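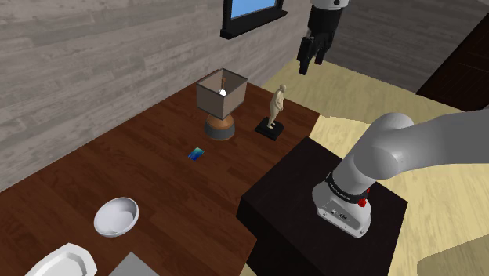 When does the Clavside library branch reopen? The doors open at 9 a.m. on the first morning of August, with the same hours as before.

Damasceno Library Services moved 2,984 books back onto the Clavside shelves this month - 215 of them new titles chosen from reader requests. Branch manager Ivone Araújo said the children's section has doubled in size. "Parents asked for more picture books, so we bought more," she said.

Library cards issued at Grivatetti remain valid.

Press contact: Anderson Camargo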